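2020年1月22日

図書館の本を返すのが遅れた話

市立図書館から督促のはがきが届いた。返却期限を20日過ぎている本が2冊あるという。1冊は机の上にあったのですぐに見つかったが、もう1冊がどこにもない。722ページもある運河の歴史の本で、なくすような大きさではないと思っていた。

結局、本は玄関の靴箱の上にあった。返しに行くつもりで置いて、その上に回覧板と手袋を重ねていたらしい。期限の前の日に置いた覚えはあるので、返す気だけはあったことになる。

図書館を使うようになったのは去年の6月からだ。それまでは読みたい本は買っていた。引っ越しで本棚を一つ減らし、箱に詰めた本を床に積んだままにしていたら、もう新しく買う気がしなくなった。いまの家から図書館までは歩いて行ける。坂が一つあって、帰りは上りになる。重い本を借りた日は少し後悔する。

借りてみて変わったのは読み方のほうだ。買った本は途中でやめても棚に残るので、いつか読むことにして放っておける。借りた本には期限がある。最初の週に半分まで進まないと、だいたい読み終わらない。運河の本は閘門の仕組みを説明する章で止まった。図は多いのに、水位の話になると同じ段落を何度も読み返してしまう。

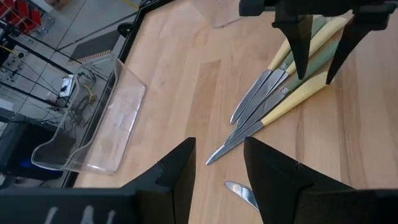

延長の手続きは一度だけできる。窓口でもウェブでもいいのだが、次の予約が入っている本は延長できない。運河の本に予約が入っているとは思わなかったので、画面に「延長不可」と出たときは少し驚いた。この町に、同じ本を待っている人がいる。そう思うと、靴箱の上で寝かせていたことが申し訳なくなった。

はがきが来た翌日の夕方、返しに行った。窓口の人は期限のことには触れず、本を開いて中を確かめ、「しおりが挟まっていますよ」と言って紙を返してくれた。しおりだと思っていたのは友人のエーロ・ヘイスカネンから来た絵はがきで、裏に湖の絵がある。返事をまだ書いていなかった。こちらも遅れている。

督促のはがきが来ても罰金はない。ただ、延滞しているあいだは新しい本が借りられない。うちの図書館では返却したその日から借りられるので、閘門のところをもう少しやさしく書いた本がないか、土木の棚を見て回った。子ども向けの棚に薄いのが1冊あった。水門が開いて船が上がっていく様子が見開きの絵になっていて、立ったまま読んだらすぐにわかった。最初からこちらを読めばよかった。

その本と、料理の本と、前から気になっていた灯台守の日記で、合わせて3冊借りた。上り坂でもそれほど重くなかった。

家に帰ってから置き場所を決めた。借りた本は台所の棚のいちばん下の段に立てる。自分の本は置かない。返却日は冷蔵庫に貼った紙に書く。スマートフォンの通知も試したことがあるが、鳴った瞬間に消してしまうので意味がなかった。紙のほうは牛乳を出すたびに目に入る。

運河の本は、次の人が読み終わったころにもう一度借りるつもりでいる。止まったページは覚えていないが、章の題は手帳に書いておいた。今夜はエーロへの返事を書く。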